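# Spendenaktion am Arbeitsplatz: Wer zählt am Ende das Kleingeld?

**Tütensuppe_Nord**
18. März 2024

Hallo zusammen,

ich brauche mal euren Rat, bevor ich mich um Kopf und Kragen organisiere. Bei uns in der Firma (Stivex, Großhandel, viel Lager, wenig Büro) soll es im November wieder einen Verkleidungstag für den guten Zweck geben. Wer im Kostüm kommt, wirft was in die Dose, und Kunden an der Abholtheke dürfen natürlich auch. Das Geld geht an den Besuchsdienst der Kinderstation im Krankenhaus, die lesen da vor und basteln mit den Kindern. Tolle Sache, ich bin sofort dabei gewesen, als gefragt wurde, wer es dieses Mal macht. Tja, und jetzt hab ich es an der Backe.

Letztes Jahr standen überall Dosen rum, zum Teil alte Kaffeedosen mit Schlitz im Deckel, und hinterher wusste kein Mensch mehr, wie viele es eigentlich waren. Eine ist Wochen später hinter dem Kopierer aufgetaucht, mit 30 Euro drin! Das war mir schon beim Zuschauen peinlich.

Also, meine Fragen: Wie macht ihr das mit den Dosen, nummerieren, verplomben, Liste führen? Muss ich irgendwo eine Genehmigung holen? Und wohin mit dem ganzen Münzgeld? Meine Bank hat mich am Telefon behandelt, als wollte ich einen Sack Kartoffeln einzahlen.

Danke schon mal!

---

**wollsocke300**

Moin, wir machen sowas seit Jahren im Sportverein und ich hab dabei so ziemlich jeden Fehler schon selber gemacht, also hör auf mich :)

Dosen: Kauf oder leih dir richtige. Oft hat die Organisation, für die du sammelst, selber welche im Schrank stehen und gibt sie gern raus, mit Aufkleber und allem. Frag da zuerst, das spart dir die Bastelei. Jede Dose bekommt eine Nummer, und auf einem Zettel steht, wer sie wann bekommen hat und wo sie steht. Mit Unterschrift, auch wenn die Kollegen die Augen verdrehen. Über den Schlitz im Deckel muss dann ein Siegel, das beim Öffnen kaputtgeht, normales Klebeband kann jeder wieder ankleben.

Zählen immer zu zweit und gleich am selben Abend. Wir hatten mal die Idee, das »in Ruhe nächste Woche« zu machen, und dann lagen die Dosen bei jemandem im Kofferraum und derjenige war im Urlaub. Summe pro Dose aufschreiben, beide unterschreiben, Foto vom Zettel machen, fertig.

Genehmigung: Kommt aufs Bundesland an. Bei uns hat niemand was verlangt, aber ruf lieber beim Ordnungsamt an, das dauert fünf Minuten. Wenn auch Kunden spenden sollen, würd ich das auf jeden Fall dazusagen. Und klär vorher, ob die Leute Spendenquittungen wollen. Aus der Dose raus geht das nämlich schlecht, wer mehr geben will, soll lieber direkt überweisen.

Münzen: Ganz ehrlich mühsam. Manche Filialen haben einen Automaten, der schluckt alles lose, nimmt aber teils Gebühren. Ich hab mal 50 Euro in Kupfer von Hand gerollt und würde es nicht wieder tun!

---

**Mernero**

einfach QR code aufhängen, bargeld hat doch eh keiner mehr

---

**knopfloch_und_co**

Dem QR-Code würde ich nur halb zustimmen. Bei uns hing letztes Mal einer neben jeder Dose, und das meiste kam trotzdem bar, gerade im Lager, wo die Handys im Spind liegen. Beides anbieten, kostet ja nichts.

Was ich noch ergänzen wollte: Schreib gut lesbar dran, für wen gesammelt wird. Und setz dir kein Ziel, das alle nervt. Wir hatten einmal 100 Euro pro Abteilung ausgerufen und dann haben sich die kleinen Teams veräppelt gefühlt, zu Recht.
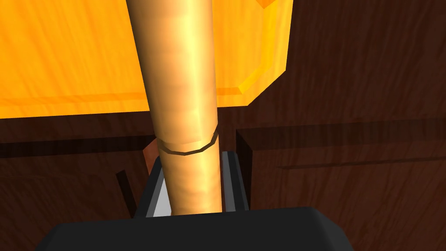

*Greifer mit hellem, zylindrischem Objekt (Computergrafik)*

Zu den Kostümen noch: Im Lager unbedingt vorher mit der Arbeitssicherheit reden. Umhänge und lange Perücken am Förderband gehen gar nicht, Sicherheitsschuhe bleiben an, auch beim Einhorn. Wir schicken eine kurze Mail mit dem, was erlaubt ist, und für alle Spontanen steht am Eingang eine Kiste mit Hüten. Die Kiste ist übrigens der heimliche Star, da machen sogar die Fahrer mit!

Viel Erfolg, und schreib gern im November, was zusammengekommen ist.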